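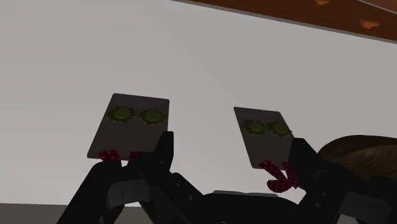
Does the layout of a waiting room change how long people think they have waited?
In our data it did, but only for visits in which the actual wait was longer than 19 minutes.

3. Perceived waiting time at the Gulutholm clinics

3.1 Sites and respondents

The survey was carried out in July at three walk-in clinics in Gulutholm. All three use the same check-in system, and patients are called by name from the front desk. Two of the clinics, Prorton and Hsiao, seat patients in rows facing the desk. The third, Pruvard, seats them in small groups around low tables, and most of its chairs face away from the desk.

Patients aged 18 or older were asked to fill in a one-page form right after they were called. The form asked for their best guess of the wait in minutes, whether they had come alone, and what they did while waiting. We received 598 usable forms. Another 29 were dropped since the guess was missing or could not be read. Actual waits were taken from the check-in log.
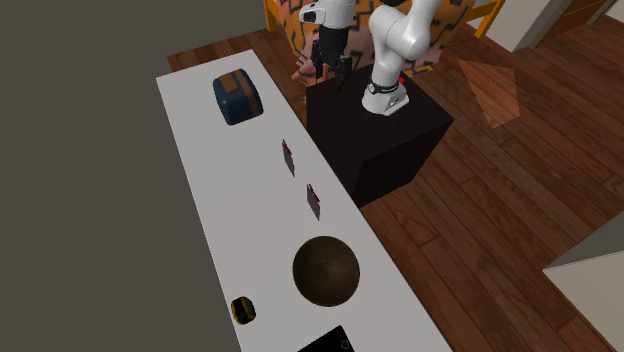 Reading time for this section: 3 minutes

3.2 Estimated and actual waits

Patients at all three clinics tended to guess too high. The error grew with the length of the wait at Prorton and Hsiao. It grew more slowly at Pruvard, and the gap between the sites was clear only in the longer visits. For short waits we found no difference that we would want to report.

Patients who came with another person gave lower guesses than those who came alone. This held at every site – including Pruvard, where we had expected the grouped chairs to make company matter less. Phone use had no clear link to the guess. Nearly everyone reported it, so the item was of little use.

3.3 Limits of the comparison

Pruvard also has the newest building and the quietest street, and we cannot separate these from the seating. Patients were not assigned to clinics. Many told us they picked the one closest to home or work. The forms were coded by one person (Hammad Ghumman), and a second coder was not available for the open answers.
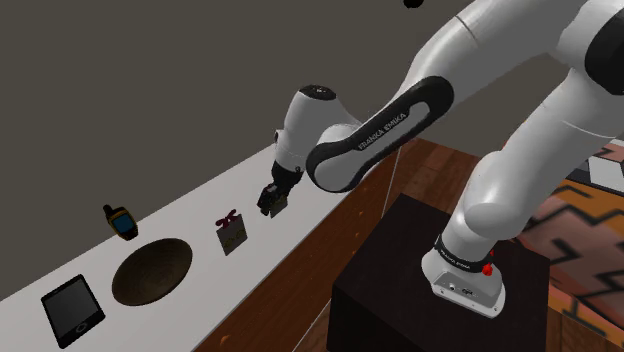

Figure 3. Robot arm on a pedestal beside a long white tabletop (rendered view).

A follow-up is planned at Hsiao, where the rows will be replaced with grouped chairs for part of the year. The desk, the staff hours and the check-in system will stay as they are, and the same form will be used.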